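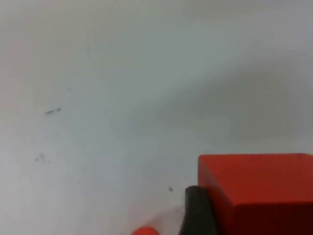 September
By Sawsan Awwad

Search this site... Go

I have sat through a lot of budget meetings in my life, and I can tell you the exact moment when people stop thinking. It's when the robot arm comes up on the screen. Everybody leans in, somebody says "wow," and the next forty minutes are about which arm to buy (and what color it comes in, I swear).

I'd like to make the case for buying the arm last.

At Dumville, where I do purchasing for the training shop, we went the usual way the first time. We got a quote from Prorham for the arm, we got it approved, and we were very pleased with ourselves! Then the arm showed up and we had no table that didn't wobble. We had no spare fingers for the gripper and no lamp. The wrist camera came with a cable too short to reach anything useful. I had left $560 for "accessories," which I thought was generous, and the table and the lamp ate all of it before we had picked up one block.

So for the second station I did it backwards. I started with the job, which for us is picking up a small block and putting it down somewhere else, over and over, until the trainees understand why it misses. Then I wrote down everything that job touches. A plain white tabletop, a light, things to pick up, parts that wear. I put $2000 against that list before I would even open a catalog with arms in it, and my boss looked at me like I'd asked for a pony.

But think about how you'd furnish a kitchen! You wouldn't spend every cent on the stove and then go home and cook with one fork. Gripper fingers get scuffed, tabletops pick up marks and smudges, and shadows fall where you don't want them, and all of that is ordinary life with one of these machines. It belongs in the plan from the first day and it belongs there every year after. My own rule is to hold back 20 percent of whatever the arm costs, annually, for small stuff. Drokisine, who do our service calls, think that's high. Well, they don't have to come ask for more money in the spring. I do.

The other thing I'd budget is time, and people hate this one. We gave ourselves 2 weeks to get the second station going, and it took over twice that, mostly fiddling with the lamp and waiting on a bracket from Hodžić. I should have written a month and kept quiet about it.

I know the pushback. Prices on arms drop, deals expire, and a grant has to be spent by a certain date. Fine, I've been there too. Sign for the arm if you must, but get the boring list approved on the same page, with the same signature, because once the big box is in the building it gets awfully hard to explain why you need another table.

We're pricing a third station now. So far I have a table, two lamps and a long cable.

Get our newsletter! Enter your email address to subscribe.
This site uses cookies. Accept | Manage settings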